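车间小贴士:跟双臂机器人搭班,几条省事的做法

四月份我们这边上了自动装拣工位,Prondex 的系统,两条臂。人没少,活变了。以前一个班从头装到尾,现在是摆料、看着、收尾、处理卡住的。下面是几个月攒的,想到哪写到哪。

1. 垫子先放。篮子底下一定要有垫,深色的、平的,比篮底大一圈。不垫的话篮子在木桌面上打滑,一滑位置就偏,后面全偏。垫子脏了用湿布擦,别用油性清洁剂,擦完更滑。

2. 编织篮、镂空篮好看,但是挑边。边沿有翘丝的先挑出来,钳子压平再上桌。夹爪勾住一次,停机4分钟起步。

3. 水果先过手。软的、有伤的别上。香蕉类弯的,弯口朝同一边,顺手的事,后面省很多麻烦。梨、苹果把标签撕了再放。

4. 桌面反光。灯管正下方的位置最容易出错,挪开一点点就好。擦桌子不要打蜡!!打过一次,整个下午都在报错。 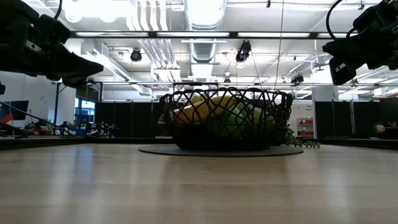

5. 线。每班开工前看一眼线有没有绷紧、有没有蹭到架子。拿手电照,不要伸手拽。要动线先停机,按急停,挂牌,再说别的。

6. 绿植装饰最后放,人来放。叶子太碎,机器放十次歪八次,没必要较劲。叶子先抖一抖,掉下来的碎叶及时扫,粘在垫子上很难弄。

7. 备料箱贴字条,字写大。夜班的人眼睛都花了,小字等于没写。装饰用的和包装用的分开放,别图快混一箱。

再说说人的事。刚开始大家都紧张,怕被换掉。Pao-chu Wu 带我们组,她的办法是每人轮2小时看机,剩下时间做手工单,不让谁一直盯着屏幕。盯久了真的犯困,比装篮子还累。现在腰疼的少了,眼睛酸的多了,所以看机的位置要放把好椅子,屏幕别太高,略低于视线在好。

Zindelcombe 那批单子2,000个篮子,机器做大头,异形的还是手工。计件改计时以后,老员工有意见,手快的吃亏。后来加了一个“排障补贴”,谁处理的谁登记,算是摆平一半吧,另一半还在谈。

8. 交接班写三样:停过几次、停在哪、怎么弄好的。别写“正常”两个字就走,下一班的人会骂你。报警代码照抄,比如202,不要凭印像写。

9. 手套。看机不戴线手套,容易勾。收尾擦篮子的时候再戴。

10. 下班前夹爪指头擦一遍,果汁干了会粘。干布先擦,再用拧干的湿布,最后晾着,别拿风枪吹。

垫子要备用的去工具柜第二层拿,拿了登记。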